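最終更新:2023年10月28日
Kulap Somboon
読了時間:3分

双腕作業台における右腕停止事象について

先般、当方が運用する双腕作業台において、右腕が動作中に保護停止する事象が発生いたしました。人的被害および機器の破損はございません。同種の構成を用いておられる方の参考となるよう、経過と処置を記録いたします。

当該作業台は、玩具の台所用品を対象とした把持および移載の試験に使用しております。制御ソフトウェアはVillska、動作記録の管理にはCidportを用い、いずれも事象発生時まで設定の変更は行っておりませんでした。連続試行の136回目、右腕が卓上へ下降する途中で関節負荷の上限超過を検出し、停止に至ったものです。左腕は連動して停止し、非常停止釦の操作は要しませんでした。

当初は、対象物との接触を疑いました。台上には鍋、こんろ、籠などが近接して並び、手先の通過する隙間に余裕がないためです。
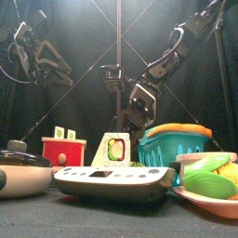 しかしながら、記録を確認したところ、負荷の上昇は手先が物品の高さに達する前から始まっておりました。また、上昇は手首の回転角が一定の値を超えた場合に限られ、卓上の物品をすべて撤去した状態でも再現いたしました。したがって、接触は原因から除外しております。

次に配線を点検した結果、右腕上部の関節付近において、ケーブルの余長が不足していることが判明いたしました。固定具が本来の位置から33ミリメートル下方へずれており、手首を大きく回した際にケーブルが張り、関節の動きを妨げていたものです。固定具の締付けは設置時に確認したのみで、その後の点検項目には含まれておりませんでした。この点は、運用者である私の管理不備であったと認識しております。

処置として、主電源を遮断したうえで固定具を正規の位置に戻し、緩み止めを施しました。ケーブルの被覆に損傷は認められませんでしたが、内部の断線が否定できないため、Vonmont製の同等品に交換しております。復旧後は速度を落として100回の空動作を行い、続いて通常速度で900回を超える試行を実施いたしましたが、同様の停止は発生しておりません。

なお、停止直後に一度、原因を確認しないまま再起動を試みたことを申し添えます。二度目の停止も正常に機能したため大事には至りませんでしたが、手順としては不適切でした。現在は、保護停止が発生した場合、記録の確認と目視点検を終えるまで再起動を行わないこととしております。

点検表には、固定具の位置、ケーブルの余長、被覆の状態を追加いたしました。左腕の固定具についても同じ基準で確認し、異常のないことを確かめております。負荷上限の設定値は従前のまま据え置き、見直しの要否は10月分の記録を整理したうえで判断する予定です。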